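7 Setting Up the Open Day Demonstration

Applies to: Vida hand-held gripper pair, Trivari display unit, Huvis charging base
Last revised: 26 December 2021

This section covers the preparation, running and close-down of the visitor demonstration. It assumes that the grippers have already been paired and calibrated as set out in Section 4. Do not pair or calibrate equipment in front of visitors.

The demonstration has one operator and one host. The operator wears the head camera and handles the grippers. The host speaks to the visitors, controls the distance between them and the table, and starts and stops each session from the laptop. One person must not do both jobs.

7.1 Room and table

1. Choose a table that the operator can reach across without leaning. A round table at least 800 mm across is suitable. The top must be level and must not rock.

2. Leave clear floor on the operator's side of the table. Roll chairs back before the operator steps in. A chair behind the operator is outside the camera view and is easily backed into.

3. Run power and data cables along the wall where possible. A cable that has to cross the floor must lie flat and be taped down along its full length before the doors open.

4. Set the visitor line 2 m from the table edge, on the side facing the operator. Mark it with floor tape.

5. Check the light. Daylight from one side is acceptable as long as no direct sun falls on the table. Draw the curtain if it does. Strong glare on the marker faces causes the tracking to drop out.

Note: Polished or patterned tabletops can be used. The tracking reads the markers on the gripper housings and does not depend on the table surface. A plain sheet under the work piece makes the objects easier for visitors to follow.

Caution: Do not place drinks, handouts or sign-in sheets on the demonstration table. Provide a second table for them near the entrance.

7.2 Preparing the grippers

1. Remove both grippers from the Huvis base. Each should show a steady green indicator. A blinking indicator means that the charge is too low for a full session.

2. Wipe the marker faces with a dry cloth. Do not use alcohol or screen cleaner. Both lift the printed layer at the corners.

3. Open and close each gripper fully, five times. The fingers must return without sticking. If one finger lags behind the other, see Section 9.3.

4. Inspect the finger pads. Replace any pad that is split or has started to peel.

5. Place the grippers on the table with the markers facing up until the operator is ready.

Note: The left and right grippers are not interchangeable. The marker patterns differ, and swapped grippers produce a recording that looks normal on the laptop but cannot be used.

7.3 Preparing the display unit

1. Fasten the Trivari display unit at the operator's waist so that it can be read by looking down. It must not swing when the operator bends forward.

2. Switch the unit on and wait for the timer. The timer reads all zeros until a session is started.

3. Confirm on the laptop that three devices are listed: left gripper, right gripper and head camera. If one is missing, switch the display unit off, wait 30 seconds, and switch it on again.

4. If the device is still missing, do not continue. Put out the standby notice and follow Section 9.1.

7.4 Starting position

The same starting position is used for every session in the day. Sessions that begin from different positions can still be shown to visitors, but they are rejected by the Dudek import tool afterward.

1. Lay the sheet flat on the table with its long side pointing away from the operator. Smooth out any curl at the near corners.

2. Place the work piece near the middle of the sheet, printed side up.

3. The operator takes one gripper in each hand and brings the fingers to the two near corners of the sheet, slightly open.

4. The operator looks down at the work piece. Both marker housings must be inside the camera view.

5. The operator says "ready" and holds still. 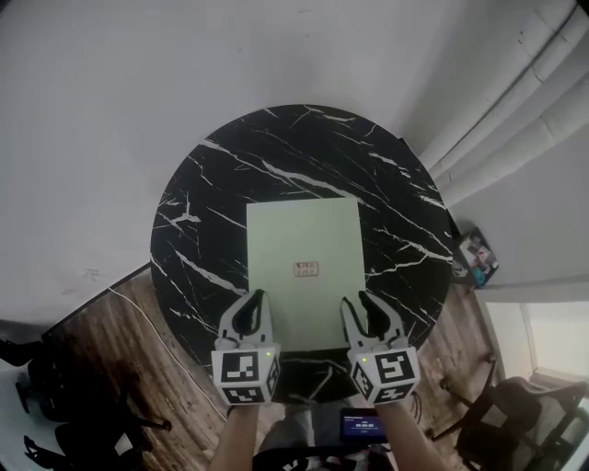 6. The host starts the session on the laptop. The timer on the display unit begins to count. If it stays at zero for more than a few seconds, stop the session and start again from step 1.

Caution: The operator must not move the grippers between "ready" and the start of the timer. Early movement is the most common cause of rejected sessions on open days, usually when a visitor asks a question at that moment. The host should ask visitors to hold questions until the session ends.

7.5 Running the session

1. The operator performs the task from the task card at about half of normal working speed. Visitors at the line cannot follow full speed.

2. Keep both grippers above the table edge for the whole session. If one leaves the camera view, bring it back and continue. Do not restart.

3. If the work piece is dropped on the floor, end the session. Do not pick it up with the grippers.

4. At the end of the task, the operator returns the fingers to the near corners of the sheet and says "done." The host stops the session.

5. The host notes the session number and any faults on the log sheet.

Plan no more than 18 sessions in one day. Change operators at the midpoint. Forearm fatigue shows up first as uneven finger closing, often before the operator notices it.

7.6 Visitors handling the equipment

Visitors may hold a gripper only between sessions, and only with recording stopped. Hand over one gripper at a time. Hold it by the grip, never by the marker housing. The head camera and the display unit stay with the operator.

Warning: Keep loose hair, scarves and lanyards away from the fingers. Children may open and close a gripper with an adult beside them. Check the pads again when the gripper is returned.

7.7 Close-down

1. Stop any open session and wait for the laptop to report that all files are closed.

2. Switch off the display unit first, then the head camera.

3. Return both grippers to the Huvis base. Confirm that each one starts to charge.

4. Copy the day's sessions to the Dudek import folder and attach the log sheet. Leave the originals on the laptop until the import report has been checked.

5. Remove the floor tape. Tape left overnight on a wooden floor can mark the finish.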